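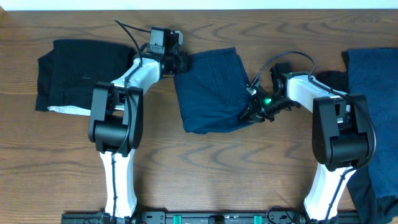 Page 24

Section 3. First Fold

By now the rail is bolted down, both arms have been through their homing dance, and you have stopped flinching when they move. Good. This section teaches your Hanrahan two-arm bench kit to fold a garment. It will take longer than folding the garment yourself. It will take longer than folding everything you own.

Before you start

Choose your laundry. Plain cotton T-shirts are best. Dark ones work fine on a brown tabletop, provided you can still tell where the shirt stops and the wood begins. If you can't, the wrist cameras can't either. Leave anything with sequins, drawstrings or sentimental value in the drawer.

Keep the garment you're working on between the two arms. Spares may wait at the sides, but not stacked on the rail or on top of a cable.

CAUTION: Keep hands, sleeves, hair and lanyards clear of the jaws whenever the power is on. The arms have no idea which fabric is the laundry and which is you.

3.1 Checking the reach

1. Set the speed dial to 3. It goes to 8. We know you saw that.

2. Lay one shirt, already folded into a rough square, midway between the arm bases.

3. Press REACH on the control box. Both arms bend forward and bring their grippers in toward the shirt from the left and the right.

4. Look at where the jaws land. Each gripper should meet the fabric at an edge or a corner. If one lands in the middle of the shirt, move the shirt and press REACH again. Do not move the arm by hand. It will move back, and it will seem annoyed.

5. Check the wrist cables. Each one should arch freely over the wrist with some slack. A cable pulled straight needs re-routing (see Section 2, which you may have skipped).

3.2 Recording a fold

1. Press and hold RECORD until the control box beeps twice.

2. Using the hand controllers, close both grippers on the shirt. Squeeze gently. The jaws will hold cotton at the lowest grip setting and will chew it at the highest.

3. Lift, bring one edge over to meet the other, and lower. Open the left gripper first, then the right.

4. Press RECORD once to save. The memory holds 2000 folds. Damian Koller, who wrote the first draft of this manual, filled it in a single August and would like you to know that most of them were bad.

5. Repeat with the shirt turned a little each time. A kit that has seen only perfect shirts will be helpless before a real one.

NOTE: Crumpled is fine. Smoothing every wrinkle before each run teaches the arms that someone will always smooth the wrinkles.

3.3 If something goes wrong

Error 2415 (grip lost): The shirt slipped. Press CLEAR, lay it out again and raise the grip by one step.

Both arms stop and hold the shirt between them: Each is waiting for the other to let go. Press YIELD. The left arm gives in, as it always does.

One arm tugs a label instead of the hem: Tuck the label under and start the run over. Cutting labels out also works, though you'll be guessing at wash temperatures from then on.

The fold is complete but ugly: This is not an error. Go to Section 4, Second Fold.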